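Brilis chore chart app – kids' points keep vanishing
Opened by: Kieran Moriarty, December 23, 2023
Status: open

Hi team, we've got 4 kids on the one family account and the points reset to zero whenever two of them tick off a job at once. My eldest had 3000 points saved for a sleepover and went to bed with none (there were tears, some of them mine). 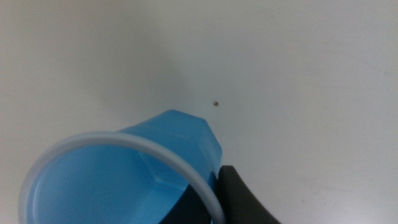 I've checked the obvious stuff. Everyone's on the latest version, the wifi's fine, and Mum's tablet does exactly the same thing.

Step 1: logged everyone out and back in. Points came back for more than 2 hours, then gone again after the "feed the dog" argument.
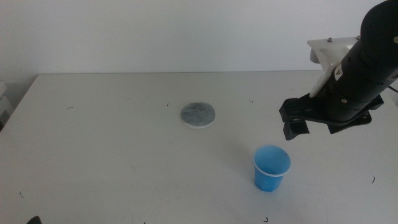
Step 2: turned off sibling bonuses
No change, except now the twins reckon I'm punishing them.

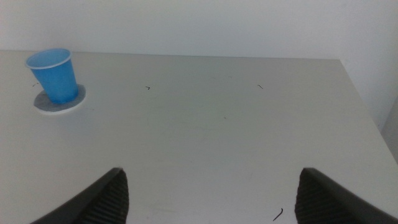 "Wipe the table" is the job that sets it off most, as it's worth the most and they all race for it. The app wants a parent to rate the result, and I'm a soft marker. Faint streaks and smudges like the ones on that tabletop would still get full points from me!

Step 3: made a fresh test family with just me in it. Worked perfectly, so it's definitely a sharing problem.
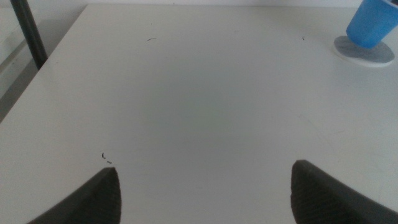

Could you restore the totals by hand while you look into it? I've also split the cleaning job into smaller ones, so each kid has their own bit. A pale tabletop with only a handful of small marks, as you see there, now counts as "nearly done" for half points. They've already appealed.

I'm home all December, so ring any time after school drop-off hours.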